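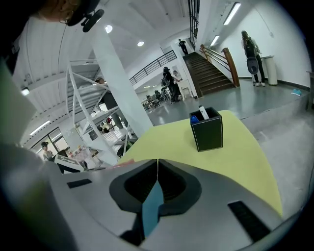

Subject: Re: [tralach-users] Labels for the glossary, British or American spelling?
Date: 14 June 2026

Hello all,

I am sorry for the slow answer. I wanted to read the whole glossary again before I write, and it took longer than I planned.

On the list it was written:

> I went through the Tralach glossary last night and I found "catalogue"
> and "catalog" on the same page. Also "colour plate" in the headwords but
> "color" in the definitions. Before we send the file to Steiner for
> printing, can we please decide on one spelling? My own preference is
> British, as the first edition had it. The second question is about the
> notes in the margin. Do we keep them or do we move them to the end? I
> think that they make the page too narrow, and a beginner will not read
> them anyway.

About the spelling first. I would choose American, and I know that some of you will not like it. The first edition was British only in the first half. From the letter M the entries were taken from the old Zernix word list, and that list is American from start to end. So we have 3577 entries, and when I sorted them, 1179 have at least one word where the two spellings are different. Of these the larger part is already American. To change to British means more corrections, and every correction by hand brings a chance of a new mistake. I made plenty of them the last time, as you remember from "centrre".

There is one exception I would ask for. Titles of books and names of institutions must stay as their owners write them. If a library calls itself a "Centre", we leave it. I already had to repair four such names after somebody's automatic replacement (it could be mine).

About the notes in the margin I have a different opinion from the message above. When I was learning English, the small notes next to a word were what I remembered best. A definition tells me what "galley" means. The note tells me that people say "on the galleys" and not "in the galleys", and I can not find this in my school dictionary. If the notes go to the end of the book, I have to hold the page with one finger and search with the other hand, and after two times I stop doing it.

But it is true that the page is narrow now. I printed a few sheets with the settings from Nallis, and the main column holds only 48 characters, so long headwords break in ugly places. "Bookbinder's cloth" was broken after "Book". I tried the following and I think it is good enough:

- outer margin smaller by 3 mm
- notes set one size smaller, not in italics
- notes longer than five lines moved under the entry, with a small indent

With this, the main column has 55 characters, and the total number of pages stays the same. Italics were hard to read in the small size, specially the letters with accents. If someone has better eyes than me, please test it also on normal office paper, because the paper that I have is quite white and shiny.

Now some small things I found on the way:

"Foxing" is defined two times, under F and again under "Stains". The second one is better. I would keep the second and put only a reference under F.

"Recto" says "see verso" and "verso" says "see recto". This was maybe funny in the first edition, but we should write a real definition. My attempt for recto: "the right-hand page of an open book, in books which are read from left to right". Please correct the English if it is clumsy.

"Quire" has no number of sheets. I found sources which say 24 and others which say 25, and for old manuscripts it is again something else. I don't want to decide this alone.

The abbreviation list still has the old abbreviations with periods. In the entries we dropped the periods two years ago. It is one hour of work and I can do it.

Regarding the printing. Steiner wrote that they need the final file before the end of July if we want the price for 2000 copies. After that the paper will be more expensive and they can't promise the same binding. So I propose that spelling is decided on this list during the next week, and that the margin notes are decided after people have seen my test pages. I put them in the usual folder, under "margins_test_b". Please ignore version a, the page numbers there are wrong.

One question back to the writer of the message: when you say that a beginner does not read the notes, is it from your course, or is it a feeling? If it is from the course I would like to know more, maybe the problem is in how the notes are written. Many of them start with "Cf." and I myself did not know for years what this is.

With kind regards from the letter S, where I am still checking the cross-references

> Also, does anybody still have the original file for the map on the
> inside cover? The one in the folder is very small.

I have it, but in an old format which my computer opens only without the place names. I will try on another machine and write again.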